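Lulstead Market Hall resets its produce floor

LULSTEAD. The produce section of the Lulstead market hall reopened in May after a change of fixtures and a new set of rules for how vegetables are laid out, stocked and carried to the register. The work took 6 nights and was done outside trading hours. The hall remained open during the day, with fruit and vegetables sold from the east aisle.

The old steel bins have been removed. In their place are low tiered displays in light-colored wood, built by the shopfitting firm Strömberg. Slats run the length of each tier, with gaps left for air to pass under the stock. Tall items and anything sold by the piece go on the upper tier. Bagged greens go on the lower one.

Napa cabbage was the first line moved to the new shelves. It is laid on its side, one head next to another, and is sold untrimmed with the outer leaves on.
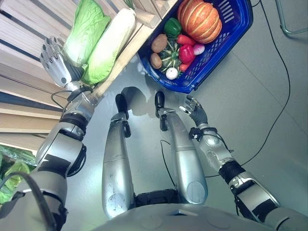
Linnea Ljungberg, who manages the section, said the height of the displays was the main point of discussion during planning. The old bins had a high front wall, and stock at the bottom was hard to reach and slow to rotate. The front of the new units is low enough that a head of cabbage can be lifted out with one hand while the other holds a basket.

"We lose some volume per unit," Ljungberg said. "We refill more often and throw out less. On cabbage and squash that is a fair trade."

Root vegetables and squash are sold from separate wooden crates. The crates lift out of the display and are exchanged at the stockroom door, so staff no longer tip loose produce from one container into another. Bruising on potatoes and peppers was the most common cause of write-offs under the previous system, according to the section's own records. The hall has taken delivery of 345 crates, enough to keep a full set on the floor and a second set in washing and storage.

The stocking rules are short. Carrots are laid lengthwise, side by side, and not dropped in. Pumpkins and striped squash share a crate when stock is low. A crate holding a single item stays out until that item is sold or the next delivery comes in. Stray items left by customers, such as a pepper put down among the carrots, are returned to their own crate during the hourly check. The first check is at 7 a.m. and the last takes place before the evening close.

Shopping baskets are blue plastic with perforated sides. Customers are asked to put heavy items in first and lay cabbage across the top, where the leaves can extend over the rim without being crushed. A small sign to this effect has been ordered from Serkik and will be mounted at the basket stand.

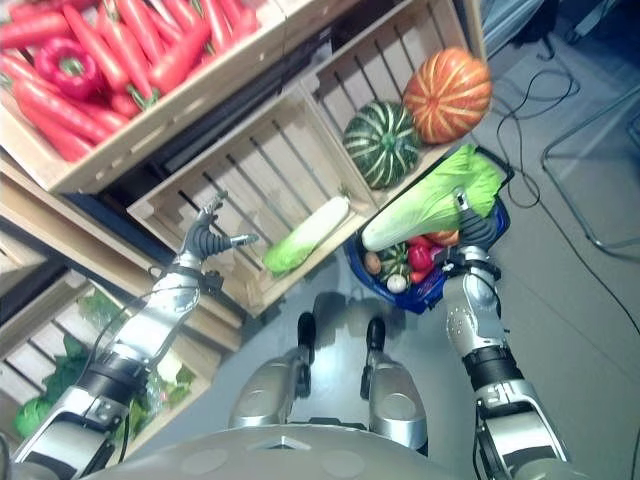

Prices and remaining work

Prices are unchanged. Garlic, onions and radishes are still sold by the piece, potatoes and carrots by weight. The scales have been moved to the end of the aisle and recalibrated.

Still to be done is the lighting over the back row, where 4 fixtures are to be replaced. Skinder, the electrical contractor, has scheduled the job for after closing time, and no part of the section will be shut. The east aisle returns to dry goods when the lighting is finished.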